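Does the Balel Relief Reach Small Sellers?
Student project report, Business Tax module, 13th April

Balel lets small firms set off sales tax paid on supplies against what they owe. The town says this cuts double taxation. We had doubts.

We sent forms to 376 sellers in Porkesow in March and got 337 back. Only six had claimed the relief. The guide blames "low awareness," but most of our sellers had heard of it. They didn't claim it — the paperwork asks for a signed invoice from every supplier, and market suppliers rarely give one.

Hegyi, a bakery supply firm, told us it saved 1,012 in one year. It also has a full-time bookkeeper, so we would not read much into that.

Our sample leans toward food stalls, and we took the answers on trust. The Flalturari district uses a flat deduction with no invoices. Whether it costs more to run, we could not find out — the district did not answer our two letters.

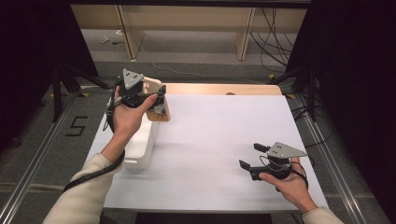
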